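The Wallpaper Aunt

I should say straight off that Jolanta Adamczyk was not my aunt. She lived downstairs from us on the corner above Brodo, the soup place, and my mum told me to call her auntie when I was six, and by the time I was old enough to feel silly about it the habit had set like glue.

She died in June and left me her flat's contents. Only the contents, mind. The flat itself went back to the landlord, a man called Witold Dudek who breathed through his mouth and wanted everything out in 10 days. I rang Kinga, who has a van and no patience, and she said fine, but she was not carrying a piano. I told her there was no piano. There was a piano.

"You've been going in there for 20 years," Kinga said, standing in the doorway with her arms folded. "How did you miss a piano?"

Well, it had a cloth on it! It had plants on it, and a lamp, and a bowl of those hard orange sweets that only old people can find in the shops. I'd eaten my tea off that thing. I honestly thought it was a sideboard.

We did the kitchen first. Then the coats, which took a whole evening because every pocket had something in it -- bus tickets, a single glove, a shopping list that said "eggs, string, ring Lena". I put that one in my purse. I had no idea who Lena was and it seemed rude to throw her away.

The wallpaper was in the back bedroom, under the bed, in a trunk I had to open with a butter knife. Rolls and rolls of it, plus a notebook. Auntie had written down every wall she had ever papered. I'm not joking. Date, street, pattern, what they paid her, and a remark. "Stairs, green stripe, husband rude." "Nursery, ducks, lovely biscuits." The last one was number 324, and all it said was "Lena's, leaves and berries, no charge, did not stay for tea".

I never knew she hung wallpaper. She told me she'd worked in an office.

Kinga read it over my shoulder, eating one of the orange sweets. "Who doesn't stay for tea?" she said. "She always stayed for tea. She stayed for tea at my christening and she wasn't invited."

So I went looking. There was an address, and it was only across the river, so I took the tram with the notebook on my lap and a roll of the leafy stuff sticking out of my bag, poking a man in the ribs at every bend. I practised what I'd say. Hello, you don't know me. Hello, are you by any chance the Lena who goes with the eggs and the string?

She opened the door before I'd finished knocking. Small woman, flour up to the elbows, and she looked straight past my face at the roll.

"Oh," said Lena Czarnecka. "She's gone, then."

I hadn't planned for that. I said yes, and then I cried on her doormat, which was embarrassing for both of us, and she steered me in by the elbow and left a white handprint on my good coat. I've not washed it off yet.

They were sisters, you see. Thirty-odd years of not speaking, and it had started over a piano. Who should have it, who'd paid to move it, who had let the damp get in. Then one spring Jolanta turned up with her paste and her brushes, papered the hall from top to bottom without a word, and went home.

"And you didn't say anything either?" I asked.

"I said it was straight," said Lena. "It was very straight."

She made the tea then. I stayed for two cups, and after the second I asked if she had any room for a piano, and whether she knew anyone with a strong back, as Kinga was going to kill me. 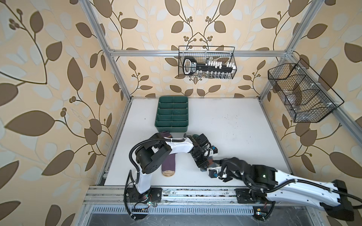 Leaves and berries on the walls.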